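Jodex Sorting Trays

Trays and Storage > Bench Trays > Jodex

Product reference: 309
Supplied by: Vornadach Educational and Workshop Supplies
Page last revised: June 5, 2021

The Jodex range consists of shallow, open plastic trays intended for the sorting and short-term storage of small parts at the bench. The trays are supplied to schools, colleges, repair workshops and light assembly departments, and have been part of the Vornadach catalogue since the company took over the bench equipment list of Aebischer.

Description

Each tray is moulded in one piece, with a flat base and a raised rim on all sides. The inside corners are rounded so that screws, washers, fuses and similar items can be picked out with the fingers. The rim is turned outwards and provides a grip when the tray is carried. The underside has a shallow foot, which keeps the tray steady on a level surface and allows it to be stacked on another tray of the same size.

The colour runs through the full thickness of the plastic and is not a surface coating. Scratches from daily use will therefore not expose a different colour beneath.

Sizes

Jodex trays are made in 3 sizes: small, medium and large. All sizes share the same depth of 40 mm. Trays of different sizes may stand side by side in a drawer or cabinet of suitable height, but should not be stacked on one another.

Ordering

Trays are sold singly and in packs. A pack contains trays of one size and may be made up in one colour or in mixed colours. Customers who require mixed colours should state this clearly on the order form, as packs are otherwise sent in a single colour. Requests for special colours can be considered for larger orders and should be made in writing to the sales office.

Schools and colleges holding an account with Vornadach may order against an official purchase order. Other customers are asked to pay in full before dispatch.

Delivery

Orders are dispatched from the Bamska warehouse. Customers are advised to inspect the goods on arrival and to report any damage within three working days, quoting the product reference and the number shown on the delivery note. Goods returned without prior agreement cannot be accepted.

Use of colour

Many customers assign a fixed meaning to each colour, for instance one colour for parts awaiting inspection and another for parts that have passed. No meaning is laid down by the manufacturer. Where several departments share the same benches, it is recommended that a common scheme be agreed in writing and displayed close to the work area.
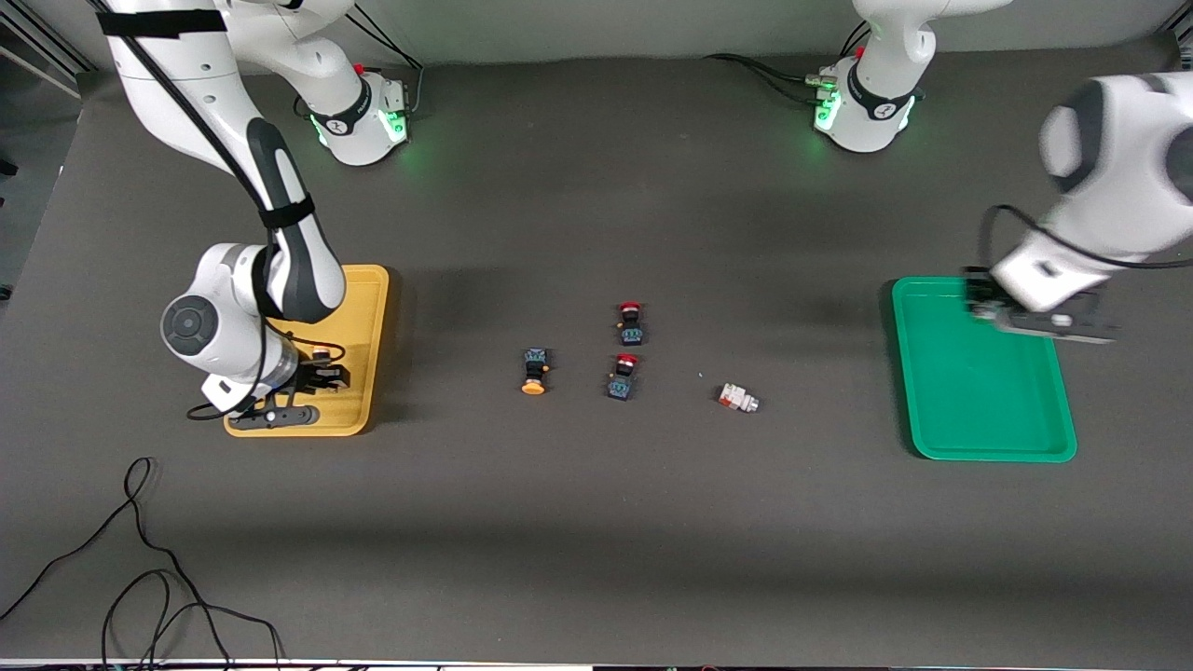 Yellow-orange and green trays, with small electrical components between them.

Care and cleaning

Trays may be washed by hand in warm water with a mild detergent and should be dried fully before metal parts are placed in them. Solvents, scouring powders and wire brushes must not be used. The trays are not suitable for food, for hot items taken directly from a soldering station, or for the storage of liquids.

Trays that have cracked at the rim should be withdrawn from use.

Accessories

Label holders (pack): clip to the rim and accept a paper or card insert.
Clear lids: available for the small and medium sizes only.
Drawer liners: cut to order, please state the inside measurements of the drawer.

Lids bought for the earlier Aebischer trays do not fit the Jodex range.

Guarantee

Jodex trays are guaranteed against faults in material and moulding for a period of 3 years from the date of invoice. The guarantee does not cover discolouration caused by strong sunlight or damage caused by unsuitable cleaning products. Claims should be addressed to the Vornadach sales office, accompanied by a copy of the invoice.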